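14 November 2023

Bench notes, small room

Set the bench up again for the kitchen items. Black cloth is back on the table. I pulled it as flat as I could but it still folds, and the seam still shows near the middle. Wael wants it taped underneath at the corners. Will try that when we have the wide tape.

Today's items are the pink two-handled bowl and the gray spatula. Bowl goes in the center with one handle toward the wall and one toward the front. Spatula stands in it blade down. 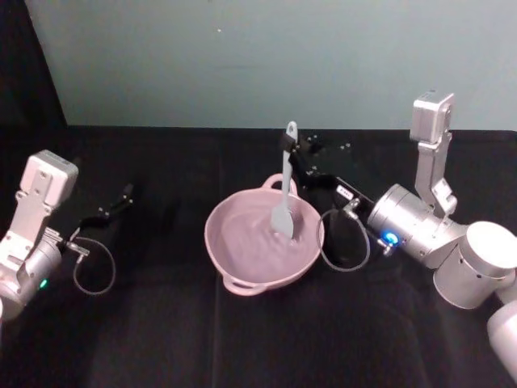 Photo: Modupe Ogbonna

Bowl is 25 cm across, handles not included. It's shallow, so where the blade sits matters more than I expected. Right of center is what Musa and I settled on for the starting position. Bukola would like it dead center so it's easier to repeat from the notes. Left open for now.

Item sheet needs a second spatula line. We have a white one as well as the gray, and the old sheet just says "spatula" – no way to know later which one was meant. I've written the color in by hand on page 2. Ese will fix the master copy.

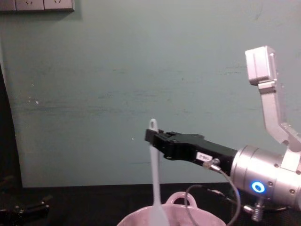
Wall could use a wash. There are smudges and streaks on it, and I'd sooner clean than repaint before March. Ask Ojo whether the paint will take a damp sponge. Keep water away from the outlets.

Table height is 70 cm, same as last time. Measured at the front edge with the cloth on.

Also looked at the pale sheet. It is scuffed across the middle, mostly short marks slanting the same way, with a darker group in among them.

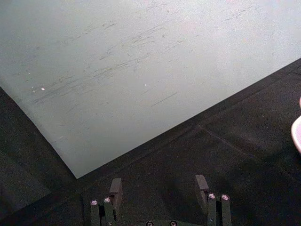

Tried a pencil eraser on a spare piece with similar marks and it only took off the faint ones. Not worth doing the whole thing. Wael has a supplier list from Dollis and will check what a new one costs.

To do:
Wipe the crumbs and specks off everything before starting
Tape for cloth corners
Label the bowl box (shelf 11)
Decide on spatula position with Bukola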